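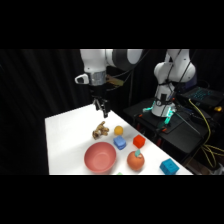
*Two white robotic arms and a white table, with a dark curtain behind.*

# The Long Way Home to Dridgate

When Rokeya Gazi was a child, her father took her to the cinema in Dridgate every month, and they never discussed the film afterwards. They walked home and he asked her if she was hungry. She tells me this in a café near the old harbor, and she laughs, but I have the feeling that she has told it many times and that it still costs her something.

Her second feature, *Flereo*, has a father of the same kind. Suleiman Aliyu plays Ekpo, a retired ferry pilot who receives a letter from his brother after 11 years of silence. He doesn't open it. He puts it in his coat and carries it through almost the whole film, to the bank, to the barber, to a wedding where he dances badly. His daughter (Jummai Odukoya) knows that the letter exists and is too proud to ask.

It is a simple story and Gazi tells it slowly. In the first half hour I was not sure that I liked it. Then comes the dinner, a scene of 12 minutes in one room, in which the family argues over the price of a used car, and every person at the table is speaking of the brother. I have seen the film twice now, and the second time I watched only Odukoya's hands.

Aliyu worked mostly in theater before this. "On a stage I have to send everything to the last row," he says. "Rokeya told me to keep it in my pocket with the letter." She saw up to 300 actors for the daughter's part and found Odukoya when she had already offered the role to another person, who then became ill.

The music is by Ibrahim Ekwueme, and there is little of it. He wrote a full score and Gazi removed most of it during the editing. They did not speak for two weeks. What remained is a slow piece for clarinet, heard three times, and it belongs to the best things in the film. The editor, Alun Lloyd, still has the longer version at home and says that he likes it also.

Not everything succeeds. The subplot with the neighbor's boat takes too much time, and the last conversation between father and daughter explains what we had already understood from their faces. Gazi agrees with the first criticism and strongly disagrees with the second. "My father would have needed that conversation," she says.

*Flereo* opens in March at the Unico in Dridgate, the same cinema where she used to go with him. He has not told her yet if he is coming.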